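Wolteva opens its millinery course to evening students

September 5, 2022

I've been banging on about hats for years, so you can imagine how pleased I was when the email landed. Wolteva, the fashion school I did my own (rather patchy) pattern cutting certificate at, is opening its millinery course to part-timers. Evenings only, starting in December, with nine places in the first group. Nine! I'd have guessed they'd go for a full lecture hall and a video link, so hooray for common sense.

The course has been full-time only for as long as I can remember, and that shut out nearly everyone I know who'd want to do it. People with jobs, people with children, people who make costumes for the local panto and would love to learn how to block a felt properly. Now you can do it over two winters and come out with the same diploma as the day students.

Mihret Moges is going to run it. I went to a talk of hers in the spring and came home with four pages of notes and a strong urge to throw out half my trimmings box. She started in the workroom at Antunes, moved on to shapes and frames for Plarketti, and has been teaching on and off ever since. I rang her to ask how different the evening version would be.

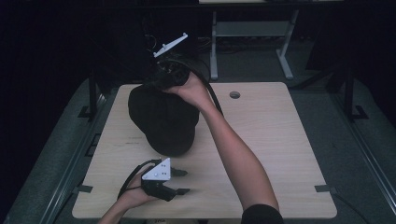

Moges told me it won't be different at all, and that she'd have turned the job down if it were. The first term is all handwork and caps, she said, because a cap shows up every lazy seam, and brims don't come in until everyone can sew a clean headband in without looking at the clock.

I do like that. My own first term was mostly mood boards, and I still can't wire a brim without swearing at it.

Money, then. The fee is £871 a term, and on top of that you'll want £300 for materials in the first year. That's a fair old lump for anyone on an ordinary wage. Ritari, the felt and straw supplier, is putting up a bursary of £300 for one student in each group, so one lucky person gets their materials paid for. I'd have liked to see two or three of those, and I said as much to the school, who were polite about it and promised nothing.

You don't need a portfolio to apply. They want a page on why you want to make hats, plus one thing you've sewn yourself, and it needn't be a hat. (Mine would be the curtains in the back bedroom, which are lovely if you don't look at the hems.)

I put the news up on my page last night and the replies came in quicker than I could read them.

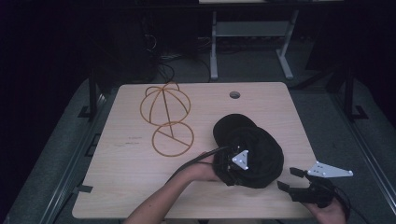 Brilliant idea, but please tell me there's parking, wrote one reader, who went on to say she'd looked at the day course twice and given up both times over the hours. She's applying this time, and so is her sister.

There is parking, I checked, and it's free after six. Forms are at the school's front desk or you can ask for one by post.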